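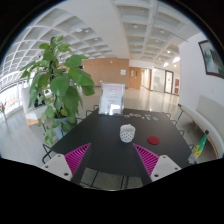 **Shafiq Navaratnam**

Can someone explain to me how these black tables are meant to be an improvement? Bullevent have put them in our ground floor lobby as a "meeting and lunch area" and we've been told to give feedback before the end of August, so I'm gathering opinions from people who have lived with similar.

My complaints so far:

- The chairs are thin black wire. Fine for the length of a coffee, not for a proper meeting.
- The plants are too close. One with big heart-shaped leaves hangs over the left edge of the tabletop, so whoever sits there eats with a leaf in their ear.
- Black tops. Every crumb, every ring. There's a red coaster on ours, which tells me somebody already knows.
- A sign holder on the table, which gets shoved to the far end by anyone who wants to put a laptop down.

The brochure price was 4,000 for the set and I can't see where it went.

---

**lutfa_l**

We had black tops at Getia for 7 years. They're all right if they get wiped twice a day. Ours got wiped when visitors were coming.

I'll disagree about the plants though. Ours were the only thing that made the lobby bearable in winter, and people fought over the chairs next to them. Move the pot back a foot and you've solved it.

---

**Nusrat Ekanayake**

> Fine for the length of a coffee, not for a proper meeting.

Isn't that what a lobby table is for? If you want a proper meeting, book a room. I sat on wire chairs all through a training day at Rultley and lived.

What I'd ask is how noisy it is. Hard floor, big windows, hardly anything soft anywhere. That's what makes people stop using these places, well before the chairs do.

---

**Shafiq Navaratnam**

Nusrat – we have two rooms for 69 people. "Book a room" is a lovely idea.

Noise is bad between twelve and two and fine otherwise. I don't see a plant fixing that, whatever the brochure says about greenery.

The other thing is what gets left behind. Small cups, odds and ends scattered down the far end of the table, drinks. I've got no objection to people having their lunch there, but it's supposed to be shared and it's turning into a shelf.

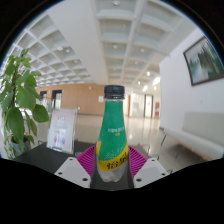

And before anyone says put up a notice, we have notices. I have yet to meet a person who changed their ways after reading one in a plastic stand. They lean their phone on it.

---

**A_Rewi**

I look after a space like this and I think you're being a bit hard on it. A cup on a table is a table being used. Ours sat bare for months after it went in, and I'd have been glad of a few dirty cups.

What worked for us was a tray at one end. Anything left goes on the tray, and at 5.30 the tray gets emptied, no arguments. Cost me 35 quid for two decent ones from Sarmiento.

---

**lutfa_l**

Tried trays. The tray becomes the place you leave things. By the second week we had a tray full of cups and a table full of cups.

---

**A_Rewi**

Was anyone emptying it?

---

**lutfa_l**

Now and then.

---

**A_Rewi**

Well, there you are.

---

**Shagufta Baloch**

Can I ask about the wire legs on that floor? We were sold felt pads for ours and they dropped off inside a month. The scraping carries all the way up the stairwell. If yours are on a hard floor, get the rubber ones that clip on and get the supplier to pay. They'll say it isn't included. Ask again.

On black tops I'm with Shafiq. I don't believe anyone who says theirs still looks good. Coasters only help if there's one for each seat, and people walk off with them.

---

**Nusrat Ekanayake**

Clip-on rubber ones left marks on our vinyl, so try one chair first.

Shafiq, have you asked the people who sit there what they think? Everything in this thread is what you think of it.

---

**Shafiq Navaratnam**

Fair. I've asked four and got "it's fine" from three, which I don't count as praise. The fourth likes the flowers by the window.

I'll put down chair feet, plant back a foot, and a coaster for each seat. I'm leaving the tray off until Ataahua tells me who empties hers.

---

**A_Rewi**

I do. Takes two minutes.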